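Vikovska pauses arm tests after missed stop

9/14/21

Vikovska has halted work on its Truto sorting arm after the machine kept moving for 2 seconds after an operator hit the stop button, the company confirmed. No one was hurt. The operator had a hand near the work board at the time.

The company calls it a "timing irregularity." It says the fault showed up once in 119 runs, and that a software update will fix it. It has not released the logs, and it would not say who checked the other 118.

Keisha Montoya, a spokeswoman for Vikovska, said the arm was moving slowly and "posed no meaningful risk." Asked what speed that was, she said she would have to get back to us. She hadn't by the time this was posted.

Trudy Sutcliffe, a safety inspector hired by the Irkby plant, which has 34 of the arms on order, wasn't impressed. "A stop button either stops the thing or it doesn't," she said. "I don't want to hear how slow it was going."

Vikovska told buyers in the spring that the Truto had passed 2,000 hours of trials without a safety fault. Those trials were run by Ambrose, a contractor that also wrote part of the control software. Montoya said she saw no conflict there.

The arm is used to pick and sort small plastic blocks in testing. Irkby says its order stands for now, but it wants the stop circuit tested by an outside lab before anything ships.

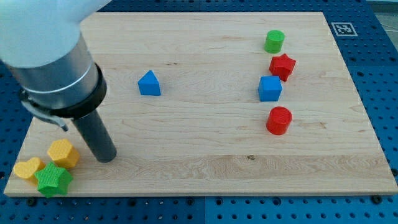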